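Caffeine: What It Is and How It Works in the Body

By Ching-wen Chuang
June

Last updated: June

Fotetti Health for Kids uses cookies to remember your reading level. Accept / Manage settings

Caffeine is a drug. A drug is a substance, other than food or water, that changes how the body or the brain works. Caffeine belongs to a group called stimulants, which speed up some of the messages in the nervous system.

Where it comes from

Caffeine is made by plants. Coffee beans, tea leaves, and cacao beans all contain it. In the plant, it helps keep insects away, because it is poisonous to many of them. Caffeine can also be made in a factory, and this kind is often added to soda and energy drinks. Pure caffeine is a white powder with a bitter taste. Very small amounts of the powder can be dangerous, so it should never be handled at home.

What it does in the brain

During the day, a chemical called adenosine builds up in your brain. It fits into tiny parts of brain cells called receptors, the way a key fits into a lock. When many receptors are filled, you feel sleepy.

Caffeine has a shape close to that of adenosine. It can sit in the same receptors, but it does not send the sleepy message. The adenosine is still there - it just has nowhere to attach. When the caffeine leaves, the tired feeling returns.

How caffeine is measured

Caffeine is measured in milligrams. One milligram is one thousandth of a gram. Chemists find the amount in a drink by testing a small sample of it. 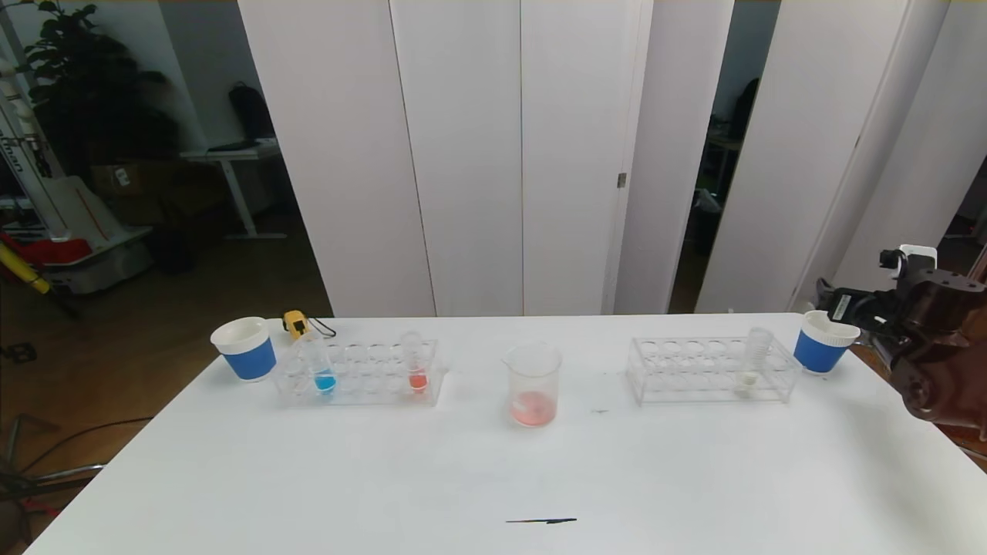
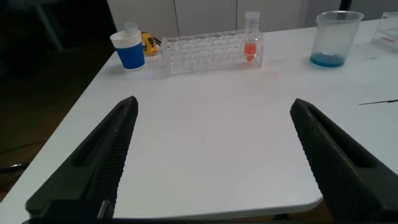
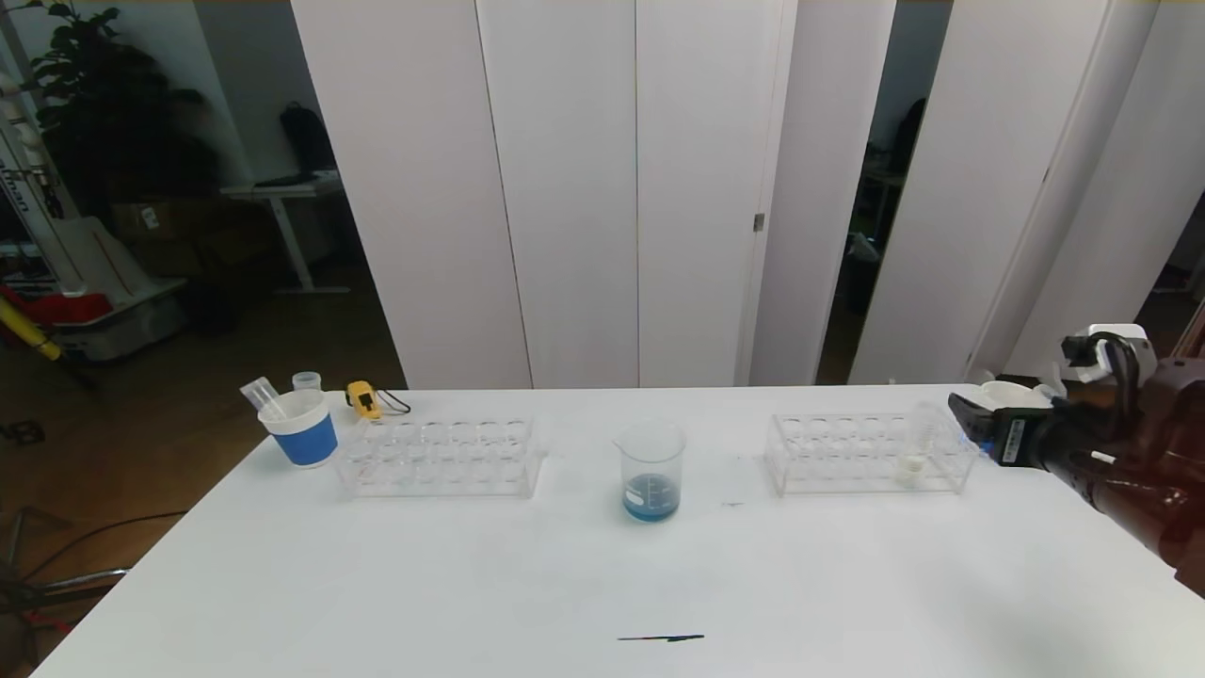
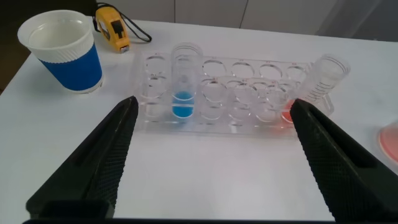
Laboratory items on a white table.

The amount is different from drink to drink. Brewed coffee usually has more caffeine than the same amount of black tea. Decaf coffee has a little left in it.

How long it lasts

The liver breaks caffeine down. In many adults, half of it is gone after 5 hours. Half of what remains is gone after another 5 hours, and so on. This time is called the half-life. It can be shorter or longer in different people.

Effects to know

Too much caffeine can cause:
- a fast heartbeat
- shaky hands
- an upset stomach
- trouble falling asleep

People who have caffeine every day may get a headache if they stop suddenly. This is called withdrawal. Doctors advise children to stay away from energy drinks. If you feel sick after a drink with caffeine, tell an adult right away.

Words to remember

Stimulant: a drug that speeds up messages in the nervous system.
Receptor: a part of a cell that a chemical can attach to.
Half-life: the time it takes for half of a drug to leave the body.

Reviewed by King-fai Tu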